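3.2 Storage of delicate textiles in zippered mesh bags

The second group of items in the Wodell study covers small textiles kept or washed in mesh bags. Households in Lallwood reported using these bags for scarves, underwear, baby clothes and travel packing, and often the same bag served more than one purpose. We recorded 802 bags across the households that took part. Most had one zipper and no inner divider.

We coded each bag for size, mesh type, pattern, zipper colour and zipper position. Contents were coded as folded, rolled or bunched. Bags were laid on white paper before coding -- a patterned tablecloth makes a printed mesh hard to read, and our first 20 records had to be redone for this reason. Figure 4 gives a case coded as bunched.
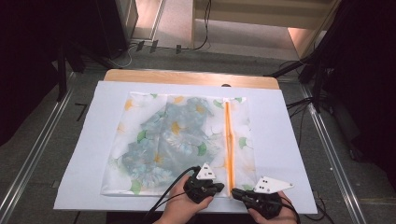
Figure 4. Translucent mesh bag with leaf print and orange zipper, holding a crumpled floral fabric in muted blue-grey.

Printed bags were harder to code than plain ones. Where both the bag and the cloth inside carried a pattern, the two coders disagreed more often about the edges of the cloth and whether it had been folded at all. Yellow was a particular problem when it turned up in both prints. In these cases the coders worked separately, compared notes and kept the more general code.

The position of the contents was also noted. In the bag in Figure 4 the fabric lies across the left and centre, with the part near the zipper fairly clear. We coded this as "away from opening". Participants in the Sutanto interviews said they liked to keep cloth away from the zipper so the teeth would not catch it, although few said they checked before closing the bag. Snagging is treated separately in Section 3.4.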